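# Cestia Stone Sealer

Cestia is a water-based penetrating sealer for marble, limestone, travertine and other soft stone. It goes into the stone and slows down oil, coffee and wine long enough for you to wipe them up. It leaves no film on the surface and doesn't change the color or the shine.

Sold by Cumar in a quart bottle with a flip cap. One bottle covers 152 square feet of polished marble in a single coat. Honed and tumbled stone soak up more, so plan on a second bottle for a large floor.
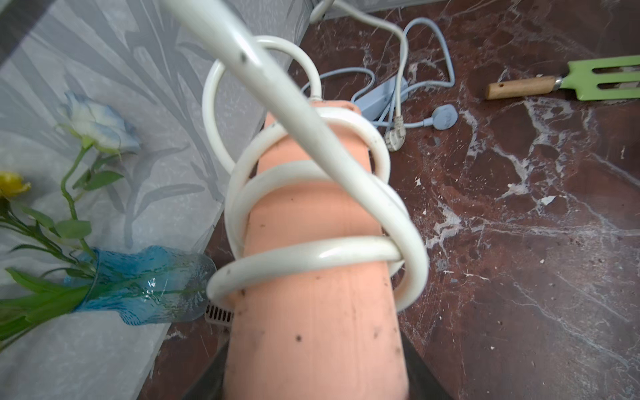 ## Where to use it

- Countertops and kitchen islands
- Desks, shelves and tabletops
- Window sills
- Bathroom vanities
- Fireplace surrounds, once the stone is fully cool
- Interior floors

Do not use Cestia on glazed tile, quartz composite, laminate or painted surfaces. It can't soak in and will dry to a sticky haze. It isn't rated for outdoor use or for the inside of a steam shower.

## Before you start

Clear everything off the stone, including lamps, chargers and cords. Clean with Plorkbridge Neutral Cleaner or any pH-neutral stone soap, rinse, and let the surface dry overnight. Old wax has to come off first. If a few drops of water sit on the stone and don't darken it, the stone is either already sealed or waxed. Test in a corner before doing the whole top.

Fill chips and open cracks before sealing. Our Mugo filler comes in clear, white and red-brown, and it will not bond well to stone that has already been treated.

## How to apply

1. Shake the bottle and pour a small amount onto a lint-free pad.
2. Wipe it on evenly, working in sections you can reach without stretching.
3. Leave it for 20 minutes. Add more to any spot that goes dull early.
4. Buff off all the extra with a dry cloth. Do not let it dry on the surface.
5. Wait two hours and apply the second coat the same way.

Light use is fine the next morning. Keep water and cleaners off for two days.

## Red and dark marbles

Dark stone shows leftover sealer more than white stone does. Use less product, change cloths often, and check the top from a low angle with a light on. A gray smear can be taken off with a little fresh sealer on a cloth, followed by a dry one.

Veins may take in sealer at a different rate from the stone next to them. Go over them again during the first coat if they look dry. 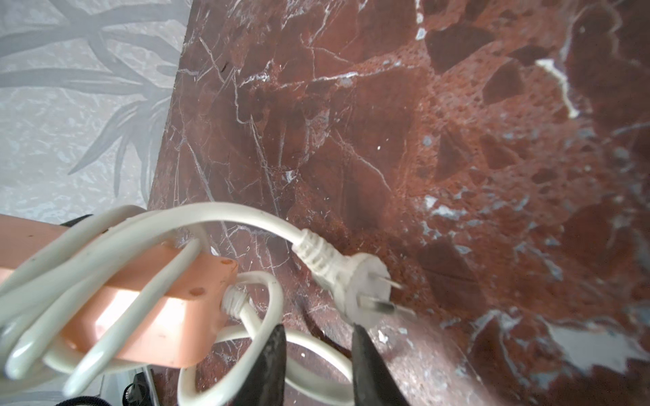 *Polished red marble with fine white and pale gray veins.*

## Storage and orders

Store upright and keep from freezing. Sealer that has frozen will separate and should be thrown out.

For trade pricing, write to Halima Minja. Questions about a particular stone go to Peninah Mohamedi in the sample room. Orders in by noon on Tuesday go out with that week's truck.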